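Walk-through checklist, back workroom and hall, Covitz building
My comments as I went, September round

I do this one with a clipboard and a coffee, starting at 8 in the morning before the hallway fills up. Same order every time, door first.

1. Exit door opens all the way. OK.
Much better than last time! The new closer from Drilix pulls it shut without slamming, and I could push it open with one hip (my hands were full, so that was a fair test).

2. Exit sign lit, battery backup works. OK.
Held the test button down and it stayed bright. The cover has a crack in one corner – not a fail, but I'd like a new one.

3. Fire extinguisher. Needs work.
Tag number 1159, needle in the green, pin in place. The bracket is loose on the wall, though, and I don't love how it wiggles. Longer screws, please.
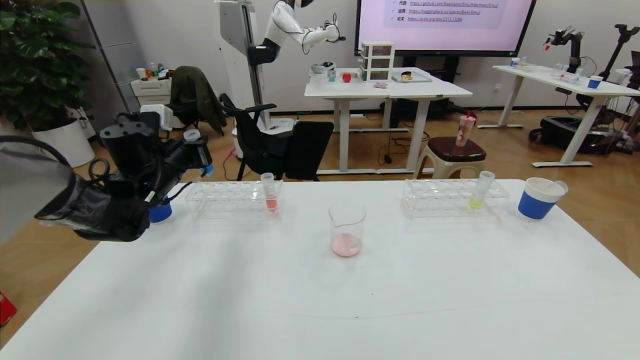

4. Power strips and cords. Needs work.
I found 2 strips plugged into each other behind the file cabinet in the hall, and I unplugged the second one on the spot. Please don't plug it back in, I will find it again! The space heater gets its own wall outlet or it goes home.

5. Floors and walkways. OK with a note.
The mat at the hall entrance curls up at one end and I caught my toe on it. Flipped it over for now. The Wulon mats in the lobby lie flat, so let's order one of those.

6. First aid kit. Needs work.
Plenty of bandages, no burn gel, and the eyewash bottle is past its date. I've started a list on the inside of the lid – add to it when you use something up.

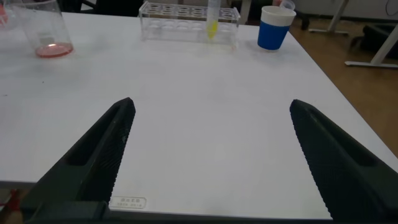
A note came back from Thammasiri on the last copy of this list, asking whether the eyewash could move closer to the sink, as "the hall cabinet is a long way to go with your eyes shut." Fair point, and I'm putting it down as a request.

7. Ceiling tiles and sprinkler heads. OK.
One stained tile by the vent, same size stain as in the spring. Boxes on the tall shelf have come down below the line, thank you to whoever did that.

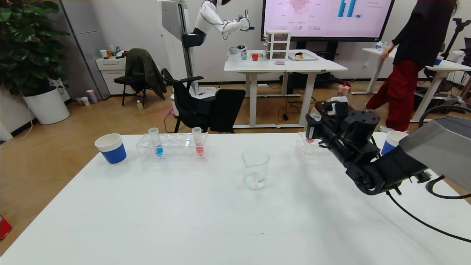 8. Smoke alarm. OK.
Loud as ever, sorry to the people next door. I put in a fresh battery while I was up the ladder.

9. Ladder. OK.
Feet are good, the label is still readable, both locks click. It needs to live on its hooks and stop leaning by the restroom door.

10. Emergency numbers posted. Needs work.
The sheet by the phone still has the old front desk extension. It should be 1828. I fixed it in pen, and a clean printout is coming.

Still open: bracket screws, burn gel, eyewash bottle, hall mat, phone sheet. I'll be back in 2 weeks to look at just those, and the mat is the one I'd do first.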